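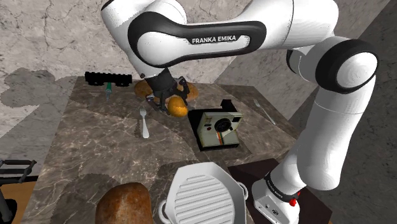

Planning notes and data card for the Plakdale tabletop set. Maintained by Latrice Ruiz-Ortega. Last budget check: Jul 9, 2021.

## What the set is for

Plakdale is a simulated pick-and-place set with a single arm, a marble counter and a mix of food and household objects. We use it to decide what to buy before we order hardware for the Pilevden room. It holds 776 episodes.

## Equipment plan

| Item | Quantity | Status |
|---|---|---|
| Arm with parallel gripper | 2 | quote in hand |
| Spare finger sets | 2 | not ordered |
| Counter and mounting plate | 1 | waiting on Mok |
| Props (bread, forks, grill pan) | 1 lot | buy locally |

The small items – fingers, plate, props, cables – are capped at $3,788. The arms come out of the capital line and are not part of that number.

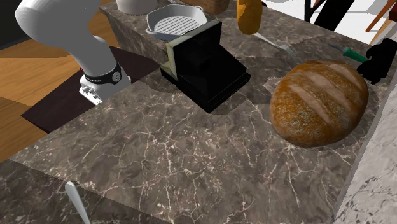 Mok has to confirm the counter depth before we pay a deposit. A shallower top is cheaper, but it moves the mounting plate closer to the props and the reach figures have to be run again. Zarent can store the crates through the end of the month at no charge.

## Known limits

- Object weights are guesses. Don't size a gripper from them.
- Bread is rigid in the simulator. Real rolls squash, so budget for replacements.
- Round items are the main test for finger width. Check those episodes before ordering spares.

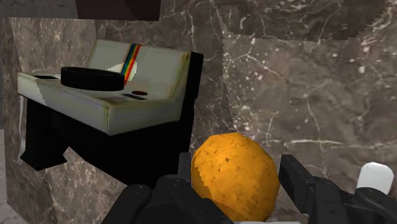 ## Changes

- Moved shipping out of the small-items cap.
- Dropped the second counter from the June plan.
- To do: add the Zarent pickup fee once we have it in writing.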